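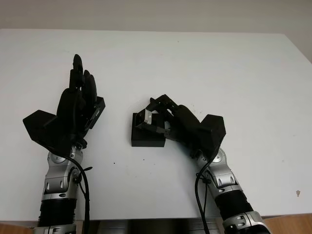

Notebook > Growing room > October

Oyster blocks, second flush. Picked 93 blocks before lunch, total 1,163 g off the Sevell spawn. Catherine Yule calls that promising. I don't - the supplier's sheet talks as if any shed with a tap can make a living from this.

Drasell straw again smelt sour at the bottom of the bale. Lesego Msimang wants to soak it longer. Fine, but change one thing at a time or we learn nothing.

Still no buyer in writing. Barbieri "interested", same as last month.

To do: 3 blocks with green patches, bag and bin.

Print | E-mail this entry

Recent entries
Straw soak times
Fan timer, again
Brostier spawn: first look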